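Kitchen and Table Things at Lotosard

Photos and notes by Judit Bakos

The small household collection at Lotosard takes up two rooms on the ground floor, and most of what is in it once stood in somebody's kitchen. There are 206 objects on the list at present. The pages of this gallery cover the table things: cups, coasters, trays, jars and a few pieces that are hard to put under any heading.

Most of the older pieces came from the Jakab house when it was cleared in January. Imre Magyar packed them and Piroska Vida wrote the labels, which is why the handwriting changes after number 38. Newer pieces have been added from time to time so that visitors can compare them with the old ones. Everything on the open tables may be picked up. The glass cabinet stays locked, but you can ask at the desk.

Metal cups are the largest group. They were cheap, they did not break, and a family could keep the same set for decades. The plain straight-sided ones are the hardest to date. A maker's mark on the base helps, but many have none, and polishing has worn away some of the marks that were there. We list those under "unmarked" and leave the date blank.
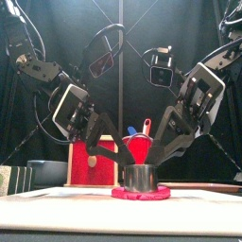
Coasters get less attention than cups, and fewer were kept. Cork ones crumble and paper ones get thrown out. Colored ones are mostly from the later part of the collection. If you have a set at home and no longer use it, we would be glad to hear from you, even if one or two are missing.

A word on cleaning. Plain metal cups are washed by hand in warm water with a little dish soap and dried right away with a soft cloth. We do not use steel wool or scouring powder. Painted pieces are only dusted. Máté Veres tried a paste polish on two of the unmarked cups last year and we decided not to continue, as it left a film inside the rim that took a long time to get out.

The trays, including the long one from Drormont, are on the next page, along with the sugar tins. Brittany Pelletier is still sorting the spoons and they will be added when she has finished.

Corrections are welcome. If you recognize a pattern or a maker, please leave a note at the desk with the object number, or write to Judit Bakos at the Lotosard address.

Next page: Trays and tins
Back to all galleries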